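August, late, should be asleep

Second full day of collecting for Akudport and my hands are still buzzing. Baoshan Cheng handed me the gripper this morning with a two-minute lesson (squeeze, don't jab, keep your wrist lower than you think) and after that I was on my own with a table and a heap of plastic. I love this job so much already. 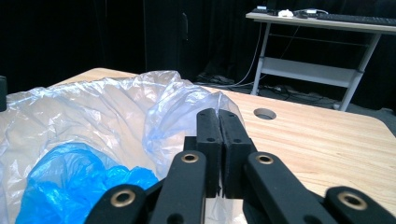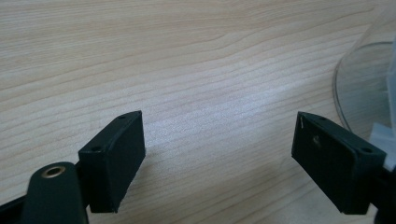
Plastic is a wonderful, awful thing to teach. Everything I did last month at Stosness was blocks and mugs, and a mug is the same mug every time you reach for it. A bag is never the same twice! You pinch it, it sighs, it slides over itself, and the fold you were aiming at is gone. Iman says that's exactly why we want so much of it. The model has to see people going after folds from every side, and it has to see them change their minds halfway, so I'm no longer supposed to throw out an episode just because I hesitated. That took me most of the morning to accept. I kept wanting each one to be pretty.

We hit 638 episodes by the time the light went, and the whole set stands at 3658 now. I wrote both numbers on my wrist in pen so I'd remember them for tonight, and they've half come off on the pillowcase.

Things I want to do tomorrow:
Slow down on the approach. I rush the last inch every time, and I could see it when we played the clips back.
Start from farther away, and from the left more. I favor my right side terribly.
Open the fingers all the way before each start.
Ask Baoshan if we can keep the tries where I missed, in a folder of their own maybe.

Iman Tahiri and I had a long talk over noodles about whether you can tell who did an episode just from how the gripper moves. She swears she can. I go in like I'm petting a cat, apparently, and Baoshan goes in like he's picking up a hot pan. She thinks the mix is good for the model — six of us, six sets of bad habits, and the training has to find whatever we share underneath. I kept thinking about that on the bus. Somewhere in Sokura there's going to be an arm that reaches for a bag a tiny bit the way I do.

The Szulc batch is next, all containers and lids, and I've asked to be on it. Baoshan said he'd see. I'm taking that as a yes.

Shoulder sore. Need to find the good chair before Iman gets in, and bring my own tea.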